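Drei Kästchen und ein Mäppchen: Wie man seine Karten wieder in den Griff bekommt

Eigentlich wollte ich nur fragen, wie man Kundenkarten sortiert. Das hatte ich mir so gedacht: eine halbe Stunde, ein Kaffee, ein paar Tipps für den Blog, fertig. Am Ende saß ich fast drei Stunden bei der Frau, die unter dem Namen Plurnanis anderen Leuten beim Ordnungmachen hilft, und hatte mein eigenes Portemonnaie ausgekippt. Ihren richtigen Namen möchte sie im Netz nicht lesen, das hatte sie mir schon am Telefon gesagt, und daran halte ich mich natürlich.

Angefangen hat sie mit Papier. Dann kamen Schubladen, Keller, einmal eine komplette Arztpraxis. Aber bei Karten, erzählt sie, würden die Leute plötzlich ganz privat. »Einen Schrank macht dir jeder auf«, sagt sie. »Beim Portemonnaie drehen sie sich erst mal weg. Da stecken Quittungen drin, alte Passfotos, eine Mitgliedschaft im Fitnessstudio, über die man lieber nicht redet.« Ich habe an dieser Stelle sehr interessiert in meine Tasse geschaut.

Ihre Methode ist schnell erklärt, jedenfalls der Anfang. Alles raus, alles auf den Tisch, und dann in drei flache, offene Kästen verteilen. Die Farben sind ihr wichtig, die Größe weniger. Schwarz heißt bei ihr: kommt weg. Gelb heißt: bleibt zu Hause. Grün heißt: darf mit. »Ich habe es mit Zetteln probiert, mit Stapeln, mit Umschlägen«, sagt sie. »Stapel rutschen ineinander. Bei Umschlägen sieht man nicht mehr, was drin ist, und dann fängt man von vorne an.«
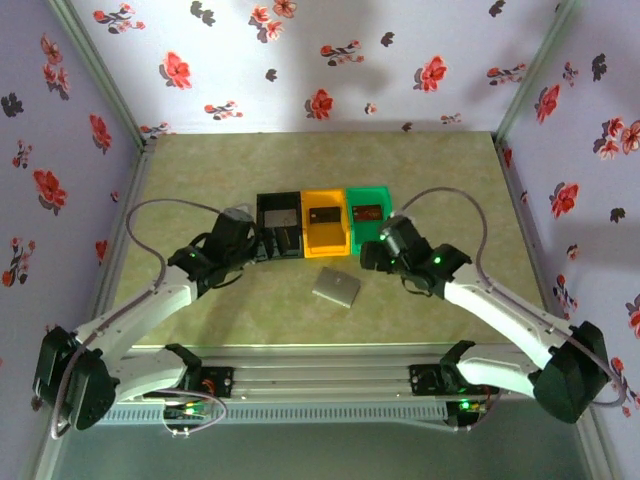 Wie lange man für so etwas braucht, wollte ich wissen. Sie lachte. Das komme sehr darauf an, ob man allein sei. Paare brauchten länger, weil zu jeder Karte eine Geschichte gehöre (und meistens zwei verschiedene!). Einmal habe sie im Dezember für eine Familie sämtliche Karten im Haushalt durchgesehen, 557 Stück, mit Visitenkarten und allem, was in Jackentaschen so auftauchte. »Davon sind hinterher keine zehn im Portemonnaie gelandet«, sagt sie, und man merkt, dass sie darauf bis heute ein bisschen stolz ist.

Was ich schön fand: Sie entscheidet nie selbst. Sie fragt nur. Wann hast du die zuletzt benutzt? Würdest du sie merken, wenn sie fehlt? Wer länger als einen Atemzug überlegt, legt die Karte ins gelbe Fach. Das gelbe Fach wird bei ihr nach einem halben Jahr noch einmal durchgesehen, und dann wandert erfahrungsgemäß das meiste weiter nach Schwarz. »Die Leute brauchen einen Zwischenort«, sagt sie. »Wenn ich nur Ja oder Nein anbiete, behalten sie alles.«

Und der Tisch? Der muss frei sein, sagt sie, also frei von dem Kram, der nichts mit der Sache zu tun hat. Keine Post, kein Obst, kein Handy. Eine ruhige, matte Fläche mag sie am liebsten, auf Glas rutschen ihr die Karten zu sehr. Bei der Tapete ist sie dagegen überhaupt nicht streng. Ich hatte irgendwie mit kahlen weißen Wänden gerechnet, und sie hat Blumen lieber, rote vor allem. »Aufräumen ist schon trocken genug, da darf die Wand ruhig blühen.«

Dann kamen wir zu den Mäppchen, und da wurde sie richtig lebhaft. Kartenetuis hat sie in all den Jahren mehr ausprobiert, als ihr lieb ist. Eines von Clurbridge, sehr schick, aber so eng, dass sie an der Kasse mit den Fingernägeln arbeiten musste. Eines von De Haan, das sie immer noch gern verschenkt. Und ein ziemlich großes von Hutico, in das angeblich alles passt: »Genau das war das Problem. Es passte alles, also war auch wieder alles drin.«

Sie rät zu durchsichtigen Hüllen, in denen man blättern kann wie in einem kleinen Fotoalbum. Die Karte, die man ständig braucht, kommt nach vorn, und wenn eine Hülle leer bleibt, dann bleibt sie eben leer. Das fällt mir, ehrlich gesagt, am schwersten. Eine leere Hülle sieht für mich aus wie eine Aufforderung.

Außerdem schaut sie auf die Nähte und auf den Verschluss. Eine Lasche hat sie gern, die hält das Ganze in der Tasche zusammen. Ob es echtes Leder sein muss? »Ach was. Es muss sich gut anfassen und man muss es abwischen können.« Hüllen, die trüb geworden sind oder an der Schweißnaht aufgehen, tauscht sie aus, solange man sie einzeln nachkaufen kann. Danach fragt sie im Laden immer zuerst, noch vor dem Preis.
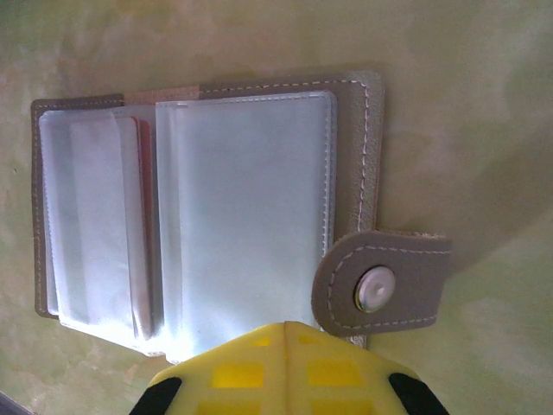
Und was macht man mit dem schwarzen Kasten?

Zerschneiden, sagt sie, und zwar durch Chip und Magnetstreifen. Die Stücke wirft sie nicht alle am selben Tag in denselben Müll. Guthaben auf alten Geschenkkarten lässt sie vorher prüfen, da sei schon manche Überraschung dabei gewesen. Bei mir leider nicht. Meine Buchhandlungskarte war leer, die vom Kino auch, und den Fitnessstudioausweis habe ich selbst zerschnitten, das hat richtig gutgetan! Im gelben Fach liegt jetzt noch eine Stempelkarte, der ein einziger Stempel fehlt. Den hole ich mir noch.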